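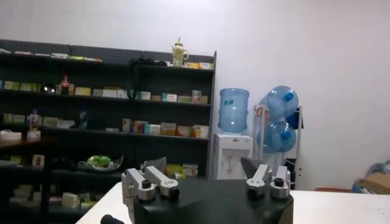
**Nustevard** is a folding and sorting service operated by the textile care firm Drudent in the town of Andbridge. It handles towels, table linen and cleaning cloths for hotels and small restaurants. The service is known mainly for the gradual automation of its folding work, which began in March under the direction of Orvokki Väisänen, and for the changes this brought to the duties of its staff.

## Background

Before automation, all folding was done by hand. Workers stood at a bench for a full shift and were paid partly by the piece, with a daily target of 100 bundles per person. Sore wrists and shoulders were the most common complaint in the firm's yearly staff survey. A folding machine of the kind used in large laundries was considered and turned down, as it could not handle mixed sizes -- most orders at Andbridge are small and varied.

## Method of work

Folding is carried out on a white table by two robot arms with black grippers. A cloth is usually placed on the table in a crumpled state. One arm holds the fabric while the other looks for a corner or an edge, and the two then draw it flat. Soft cloth is difficult for machines to handle because its shape changes each time it is touched. The first round of training used 3,000 folds, of which 142 were set aside as unusable.
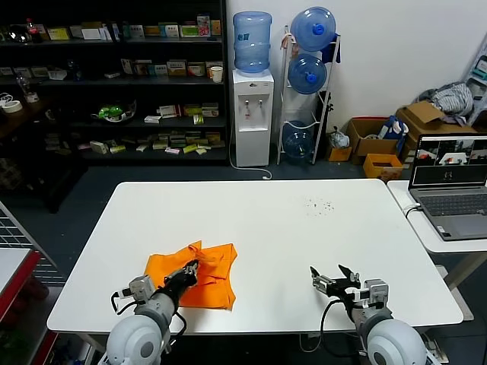 ## Effects on staff

No positions were cut during the first stage. Piece pay was replaced by an hourly wage, a change that faster folders opposed at first. Several employees moved from the bench to checking finished bundles, and others were trained to clear faults and restart the arms. Oskari Rissanen, the shop steward, secured an agreement that each worker would spend no more than half a shift watching the machines.

Opinions remain divided. Some workers report less pain in the hands, while others describe the new tasks as dull and miss talking across the bench. Stained or torn pieces are still sorted by hand.

## See also

* Ng (folding method)
* Piece work
* Industrial laundry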